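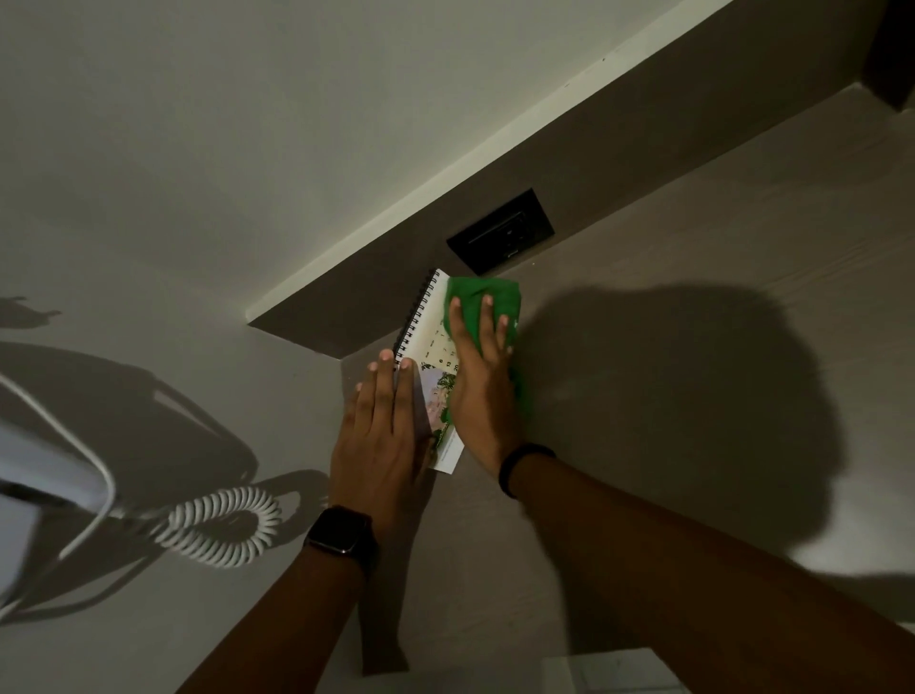

Desk and room cleaner, part time, Osen building

Print this page
E-mail this vacancy to a colleague

Trutholm runs small furnished offices on short lets. We are looking for one person to clean desks and shared rooms in the Osen building, starting in October. The building has 165 desks on four floors. Over half are let at any time, and the rest have to be kept ready for viewings.

The work

Most of the shift is desk work. You take each desk in turn, lift what is on it, wipe the surface and the shelf above it, then wipe the items themselves and put them back where they were. That includes calendars, pen pots, phones, lamps and picture stands. Monitors and keyboards are done with the dry cloth only. Tenants' papers are not to be moved or read. If a desk is buried in paper, leave it and write the desk number on the sheet.

We use green cloths for desks and desk items. Cloths for the kitchens and toilets are kept separately and must not be mixed with these. Used cloths go in the bag by the lift and are washed by Fluka, who collect from the back door.

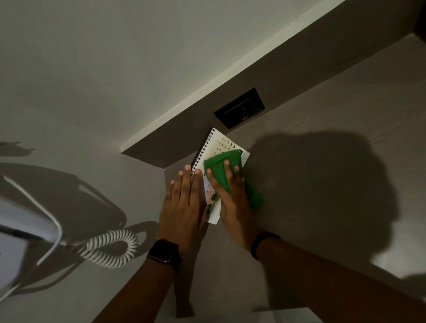
Paper and card need a light hand. Spray goes on the cloth, never on the object, and anything spiral bound should be held flat with the other hand so the pages do not pull at the wire. Do not turn a calendar to a new month, even if it is out of date. Sockets and switch plates are wiped with a dry cloth.

The remaining time goes on the two kitchens, the meeting rooms and the stairs. Windows and carpets are done by an outside firm, Slaoui.

Hours and pay

Twenty hours a week, 5.30 pm to 9.30 pm. Pay is by the hour and is reviewed after the first three months. There is a payment of 300 pounds on completing those three months. Paid holiday from the first day. Cloths, gloves and tabards are supplied. Please bring your own flat shoes.

What we ask for

Some cleaning experience, paid or otherwise. You should be able to work alone, carry a full bucket up one flight of stairs and read a short checklist in English. You will hold a key, so we take up two references before you start.

How to apply

Send a short letter or e-mail to Giuliana Londoño, building manager, saying where you have worked and when you could begin. A CV is useful but you can apply without one. Interviews are held in the building and include a paid trial hour on the second floor.

E-mail Giuliana Londoño
Print this page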